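Zeitstempel, schon wieder

Im Juli habe ich fast nur an der Synchronisation gearbeitet. Eigentlich wollte ich längst am Planer sitzen, aber Kanokwan hatte beim Durchsehen der Aufzeichnungen gemerkt, dass die Öffnungsweite der Greifer der Kamera hinterherläuft. In der Wiedergabe schließen sich die Finger im Bild, und die Kurve bleibt noch eine Weile flach.

Mein erster Verdacht war der Filter auf den Encoderwerten. Der war es nicht. Unser Logger — intern heißt er Saithong — hat die Nachrichten beim Eintreffen gestempelt und nicht beim Messen. Solange der Rechner wenig zu tun hat, fällt das kaum auf. Sobald die Bildkompression mitläuft, stauen sich die Pakete, und der Versatz wächst auf bis zu 1109 Millisekunden. Für eine Aufgabe wie den Müllbeutel im Eimer ist das unbrauchbar. Die Folie verformt sich bei jeder Berührung, und ein Modell, das Bild und Greiferstellung falsch zuordnet, lernt den Kontakt an der falschen Stelle.

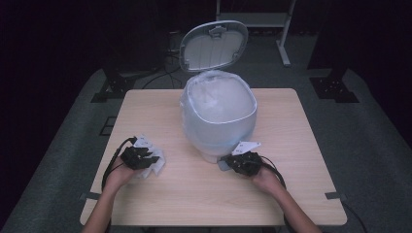
Geändert habe ich zwei Dinge. Der Zeitstempel entsteht jetzt im Treiber, direkt nach dem Lesen, und die Kompression läuft in einem eigenen Prozess. Dazu gibt es ein kleines Skript, das beide Greiferkanäle gegen die Kamera legt und eine Aufnahme ablehnt, wenn der Versatz über 4 Millisekunden liegt. Die Schwelle ist geschätzt. Uthai hätte sie gern lockerer, weil ihm sonst zu viel wegfällt.

Von den 3087 alten Episoden lassen sich 1831 nachträglich korrigieren, dort stehen die Rohzeiten noch im Paketkopf. Beim Rest fehlen sie, der kommt vorerst nicht ins Training. Neu aufnehmen will ich erst, wenn der Logger eine Nacht ohne Aussetzer durchgelaufen ist.

Offen ist noch die Uhr des zweiten Rechners. Sie driftet, und der Abgleich beim Start reicht für lange Sitzungen nicht aus. Den Code lade ich hoch, sobald die Konfiguration nicht mehr an drei Stellen liegt.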